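Section 5: Setting up your Jelline for the first time

So you've got the box home, you've got the lid off, and there's a sheet of foam on your kitchen counter that sheds little white crumbs everywhere. Welcome! I've been making yogurt in a Jelline since the first model came out, and I still get a bit excited when I unpack a new one. This section gets you from the box to your first batch. If you already know which button is which, skip ahead to step 4.

Before you plug it in

1. Take out the base, the clear lid, the jars and their caps. The power cord is tucked under the bottom layer of foam (I missed mine and was halfway through an email to Bellcombe about it).

2. Wash the jars and caps in hot, soapy water and let them air dry. Wipe the base with a damp cloth.

Caution: never put the base in water, and don't hold it under the faucet. Unplug it before you wipe it down.

3. Pick a spot where it can sit all night without being bumped. Yogurt hates being jiggled while it sets – I once parked mine on top of the dryer and ended up with something closer to soup. Keep it out of direct sun and leave a hand's width of space behind it.

Setting the temperature

4. Plug in the base and hold MODE until the display blinks. Use the plus and minus buttons to choose your setting. I like 108 for most starters, but the booklet that came with yours may suggest something else, so go with that the first time.
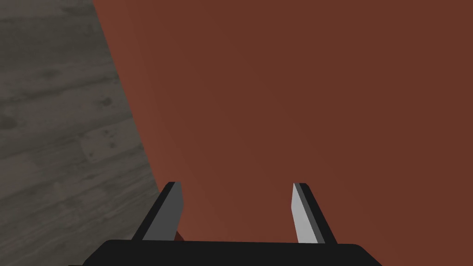
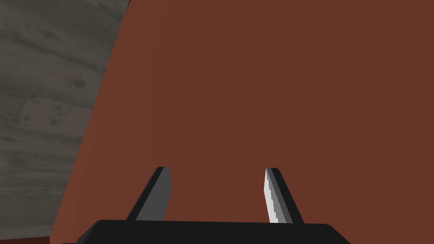
Kamala Shenoy
Home dairy writer and guide editor, Bellcombe

5. Press MODE again to save. The display stops blinking and you'll hear one short beep. If you get two beeps, it hasn't saved and you'll need to go back to step 4.

Your first batch

6. Warm your milk slowly in a pan until it reaches 180 on a kitchen thermometer, stirring so it doesn't catch on the bottom. Then take it off the heat and let it cool to 110. This is the boring part! I do the dishes.

7. Put a couple of spoonfuls of plain live yogurt in a bowl, loosen it with a splash of the cooled milk, then stir it all back into the pan. Be gentle. No whisking.

8. Pour into the jars, leave the caps off, and set the clear lid over everything. Choose eight hours on the timer and press START.

Note: a few drops of water under the lid in the morning are fine. Tip the lid away from the jars when you lift it, or you'll get puddles on your yogurt.

9. Cap the jars and chill them for at least four hours before you dig in. I know, I know. It firms up a lot in the fridge, and a warm jar will look runnier than it should.

If the batch stays thin, try fresher starter before you start fiddling with the temperature. Still thin? Give it another hour on the next round, and write down what you changed (I keep a scrappy little card taped inside the cupboard door). Cleaning and descaling are in Section 6.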